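Huvia Desktop Player and Cast Index, version 2
Reviewed by Yasir Bugti
April 16, 2021
Filed under: Home Video, Software

Huvia is a playback program for people who keep their own television and film files and want cast information next to them. It plays the file, reads the credits data that comes with it, and builds an index by performer, episode and role. The license is $55 for one computer. I have used it for five weeks on a library of 2,000 episodes and a smaller set of features, most of it ripped from my own discs.

Setup is a single installer with no account required. On first launch the program asks for a folder and starts scanning. Scan time depends mostly on the drive. From an internal disk the full library finished overnight; from a network share it stalled twice and had to be restarted by hand. A restarted scan picks up where it stopped, but the progress bar goes back to zero, so there is no way to tell how much is left.

Matching is by file name first and running time second. Season and episode numbers are read correctly in the common formats. Double-length pilots are a problem. Huvia treats them as one episode even where the broadcaster counted two, and every later episode in the season is then off by one. The fix is under Library, Edit Order, and it has to be applied per season.

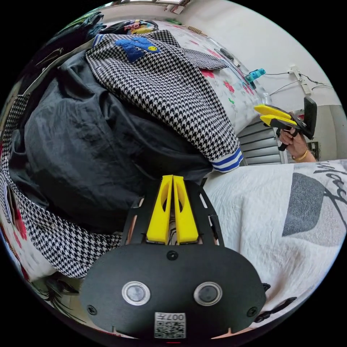

The cast index is the reason to buy this over a free player. Each performer gets a page with roles sorted by air date, and guest parts are kept apart from regular ones. Of the entries created by the scan, 1,090 came up flagged as possible duplicates. Most were the same actor credited with and without a middle initial. Merging is manual, two records at a time, and there is no undo. Export the index before starting.

Role names are handled less well. "Nurse," "Second Nurse" and "Nurse #2" are stored as three separate characters. A search for one does not find the others. Dalva Lacerda, who reviewed version 1 for this site, listed the same fault, and the release notes for version 2 do not mention it.

Playback is stable. Seeking is quick in both directions, chapter marks are kept, and subtitle timing can be shifted in tenths of a second. The program remembers position by file and by user. Audio passthrough worked with my receiver (a Lashari AV unit, older model) once I had turned off volume leveling, which is on by default and buried two menus down. 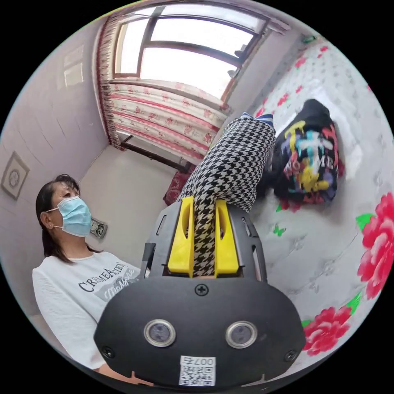

Scaling is where the settings matter. Huvia offers three filters for standard-definition material: Soft, Normal and Sharp. Normal is the default and suits most studio sitcoms. Faces and sets look fine under any of the three, so the place to judge a filter is the wardrobe. A black-and-white houndstooth like the one in the photo is a hard case, with small repeating checks and high contrast. On Sharp, a jacket in that pattern crawled whenever the actor turned. On Normal the crawl was limited to wide shots. Soft removed it and took the detail in the hair along with it. The filter can be saved per series, though not per episode.

Deinterlacing is set to automatic and should be left there for anything shot on tape. For series shot on film and edited on tape, forcing the film mode gave smoother pans. Opening titles still combed in a few cases. I saw this on three soaps from the eighties and on nothing newer.

The "On This Set" feature lists any two performers who appear in the same episode and is useful for settling arguments. It works only on your own files. If the episode is missing from the library, the program reports no shared credit, with no hint that the data may be incomplete.

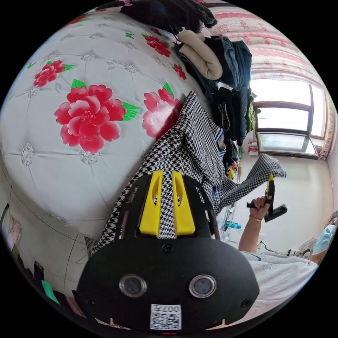
The main competitor is Loltitard, which costs less and has a better mobile remote. Its index stops at 3,000 performers, a limit that a modest collection of hour-long dramas will reach. Husden is the other one people ask me for. It has stronger tools for features and almost none for episodic television.

Support replied to two tickets out of three. The answer on pilot numbering was correct and came the next day. The network scan ticket has been open since the second week. An update is listed for May, with "improved share handling" among the changes. I will rerun the scan then and add a note to this page.

Tested on: desktop, 16 GB memory, wired network.
Good: cast pages, seeking, filter saved per series.
Bad: merging, role names, double-length pilots, network scan.
Score: 7 out of 10

2 comments

Telma Aravena
Does Edit Order survive a rescan? In version 1 it did not.

Yasir Bugti
It does if you lock the season first. The lock icon is gray on gray, left of the season title.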